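Urnwood hall kitchen gets its table back
Monday, October 10, 2022

Good news for anyone who's been balancing a mug on their knee at the Urnwood hall since February. The pale timber table is back, it no longer wobbles, and on Saturday I finally got to put something on it!

For those who missed the saga, the old table went off to Aitken Joinery at the end of summer with one leg shorter than the others and a top that had more tea rings than grain. We were told it'd be a quick job. It wasn't a quick job (timber, then a bad back, then the flood on Harno Road), but I'll forgive them the lot because the top has come up beautifully. The bill was $426, and we'd put aside $500, so there's a bit left over for a tin of oil and maybe some felt feet if I can talk people into it.

What I really wanted to know was which bits of the old tea gear were worth keeping. There's been a lot of grumbling about this. Half of you reckon the metal pieces have had their day and the other half would chain themselves to the cupboard before letting them go. So out came a few things for a proper look in decent daylight, or what passes for it in that room. 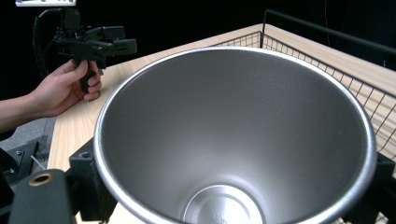
Brushed metal inside, shiny at the bottom. There's lettering down there too, too faint to read.

I'm firmly on the side of keeping this one. I did try to make out the lettering and got nowhere, so if your eyes are better than mine, or you remember who gave it to the hall, please drop me a line. My own theory is that it came over from the Vesa Street kitchen when that closed, along with the big teapot and those dreadful green trays. I've been told I'm wrong by two separate people, who then disagreed with each other.

The wire basket is staying as well. It's black mesh with a handle, open at the top, and it's going to live on the table for teaspoons, sugar sachets and whatever biscuits survive the first ten minutes of morning tea. I know a few of you wanted a lidded tub. I'm sorry, but the lidded tub we had before turned into a place where Scotch Fingers went to die, and I'm the one who had to wash it. 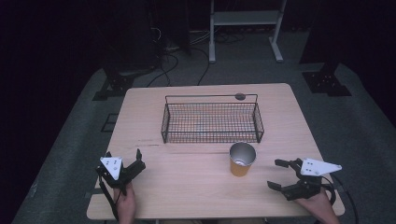
As for cups, I'd like to see us settle on the metal-lined ones with the orange-tan outsides. They're a cheerful colour, they're a good size for a proper cuppa, and you can find your own from the other side of the room. I'd happily get 10 to start with and see how they go. The china stays in the cupboard for anyone who can't stand drinking out of metal (I hear you, and I do understand, my mum was the same).

Some of you have also asked whether the table could go back under the window. I'd love that, but the carpet there is still lifting, and I've tripped on it twice myself. It can stay in the middle for now, where there's room to get around it on every side. 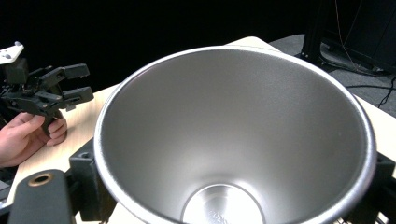

The steep sides and that rolled, bright rim. Pavlova duty awaits.

Morning tea goes back to its usual time this week, 10 o'clock sharp, with the urn on a little before. We're still short on tea towels and we could use a decent bread knife. If you've borrowed the long tongs, no questions asked, just leave them in the drawer. And please, please use a coaster. There's a stack of them next to the sink.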